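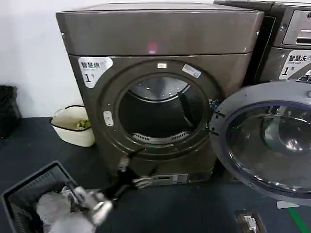
Kakmont, April

Shrinking wool in the shared dryer – is there any way back?

Posted by zlata_s, 7:40 pm

Hello all. I moved into a building with a shared laundry last winter and I am still learning its habits. Last week I put my Ultska cardigan (100 percent wool) in the dryer together with the towels. It came out the size for a child. I have read that hair conditioner and cool water can relax the fibers. Has anybody here really done it, and how long did you soak?

Zlata Semeniuk

Reply from idun.r

I have done it twice. Cool water, two spoons of conditioner, half an hour, then roll it in a towel and stretch it flat with pins. The first sweater got back most of its length. The second one was already felt and I made mittens from it.

Reply from eoinh

Sorry, but I don't believe in the conditioner. It makes the wool slippery, so you can pull harder, and the pulling is what does the work. Plain water and patience gave me the same result on a Burley pullover. It went back small at the next wash anyway.

Reply from idun.r

Mine did not go back small. I washed it five times after that, by hand. Maybe you washed yours warm?

Reply from eoinh

30 degrees, wool program. I would not call it warm. But it's possible that my machine lies.

Reply from chien_p

Zlata, before you stretch, look at the stitches. If you can still see each one clearly, try it. If the surface is closed like a blanket, pulling will only make holes at the seams – I learned this with my wife's scarf. Also measure the chest before you start. My first try became very long and very narrow.

Reply from zlata_s

Thank you. I can see the stitches on the body, but the cuffs are closed. The chest is now 61 cm all around, which fits my niece. I will soak it tonight with conditioner and pin it on the ironing board.

Reply from idun.r

The ironing board is too narrow for a cardigan. Use a mattress or a foam mat, and button it first.

Reply from zlata_s

Good, I have a foam mat. Buttons closed, cuffs last. I'll write again when it is dry.

Contact the moderators | © Postma Household Forum | Back to top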